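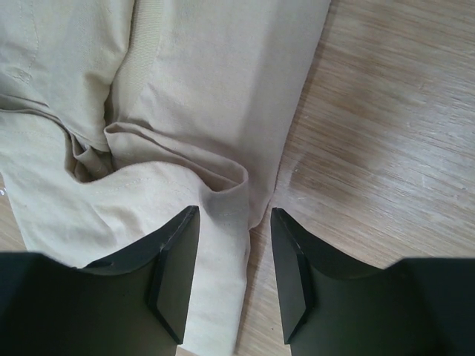

As calças bege

05/07/2020
Por: a redação de contos

Eu dobrei calças durante dezassete anos e nunca pensei que isso desse conversa. Chegava a casa, perguntavam-me como tinha corrido o dia, eu dizia "calças" e passávamos à sopa. Agora, desde que puseram o braço na mesa do fundo, toda a gente quer saber. A minha cunhada telefona de propósito! E ele dobra mesmo? E as camisas? E tu, ficas lá a fazer o quê?

Pois fico a ensinar, pelos vistos.

A lavandaria chama-se Claltwood, que é o nome que os donos trouxeram não sei de onde e que os clientes dizem cada um à sua maneira. Lavamos fardas de hotel, batas, roupa de gente que não tem tempo. Em junho apareceram dois técnicos da Stüber com caixas, muitos cabos e umas calças de algodão compradas de propósito para os testes, daquelas de andar por casa ao domingo, cor de areia. Eu olhei para elas e pensei logo que o vinco ia dar trabalho. Eles olharam para elas e disseram que eram "um caso simples".

Simples! Umas calças têm duas pernas que não querem estar uma em cima da outra. Têm bolsos que fazem barriga, têm a bainha que enrola, e se a gente as larga em cima da mesa nunca caem duas vezes da mesma maneira. Eu disse isto tudo na primeira manhã, com a boca meio cheia de bolacha, e o técnico mais novo foi a correr buscar um caderno. Apontou "barriga dos bolsos". Ainda hoje gostava de ver esse caderno.

O combinado era assim: eu amarrotava as calças, largava-as na mesa, e o braço tinha de encontrar uma perna, agarrá-la com aqueles dois dedos pretos e esticá-la. Depois amarrotava outra vez. O encarregado pôs um papel na parede a dizer 200 tentativas até ao fim do mês, e eu, que sempre tive brio na dobra, passei a ser paga para fazer trouxas. A primeira vez custou-me. Olhei para trás a ver se a minha antiga chefe não estava a ver, e a mulher já se reformou há que tempos.

Nos primeiros dias ele agarrava o ar. Ia muito direito, muito convencido, fechava os dedos e levantava coisa nenhuma, e a seguir fazia o gesto todo de esticar, com imenso cuidado, uma perna de calça que continuava em cima da mesa. Confesso que me ri. Depois deixei de me rir, que me lembrei da minha primeira semana na calandra, quando meti um lençol enviesado e parei a linha toda. Ninguém se tinha rido de mim. Quer dizer, riram, mas só à hora do almoço.

Éramos 4 na dobra. O encarregado juntou-nos no corredor e explicou que ninguém ia embora, que duas passavam para a receção e para as entregas, e que as outras 2 ficavam com a máquina. Disse "ficavam com a máquina" como quem diz que ficam com o cão nas férias. A colega que foi para a receção anda contente, arranja as unhas, sabe a vida dos hóspedes todos. A que foi para as entregas não anda contente. Diz que sente falta da mesa, e eu percebo, porque a mesa era onde se falava. Dobrar é um trabalho que deixa a cabeça livre. Com as mãos ocupadas, uma pessoa conta coisas que nunca contaria sentada num café, de frente para outra.

Agora tenho as mãos desocupadas e a cabeça presa a olhar para dois dedos. É ao contrário e cansa de outra maneira. Chego ao fim do turno sem dores nas costas – isso é verdade e não vou dizer que não – mas com uma moideira atrás dos olhos que dantes não tinha.

E depois, uma tarde, ele parou por cima da bainha. Os técnicos acharam que tinha encravado e um deles já ia carregar no botão. Eu disse para esperarem. Não sei explicar, mas conheci aquilo. É o que eu faço quando a perna está torcida por baixo: paro, com uma mão de cada lado, e vejo primeiro por onde é que o tecido quer ir. Ele tinha um dedo de cada lado da perna e estava ali, sem apertar.

– Está a pensar – disse eu.

– Está a calcular – disse o técnico.

Fechou devagarinho, puxou, e a perna veio. Torta, com a bainha toda para um lado, uma vergonha de dobra. Bati palmas na mesma. O técnico também bateu, e do outro lado da sala a minha colega perguntou o que é que se passava, e eu disse "calças".

Nessa noite contei em casa e o meu marido quis saber se eu não tinha medo. Tenho, claro. Ando a mostrar a uma coisa que não se cansa como é que se faz aquilo por que me pagam. Mas também lhe disse que ela dobra como eu, com o punho metido para dentro no fim, um jeito que apanhei da minha mãe e que não está em manual nenhum. Ele ficou a mexer a sopa um bocado e perguntou se isso me devia pôr mais contente ou mais triste.

No dia seguinte cheguei cedo, ainda as luzes do fundo estavam apagadas. Peguei nas calças, alisei-as com a palma da mão, dobrei-as como deve ser, perna com perna. Ficaram lindas. Depois ouvi os técnicos na escada, fiz uma trouxa e atirei-a para cima da mesa.

Contos recentes
O elevador da Prirnard
Turno da noite em Sasden
A senhora das etiquetas
Duas chaves para o mesmo armário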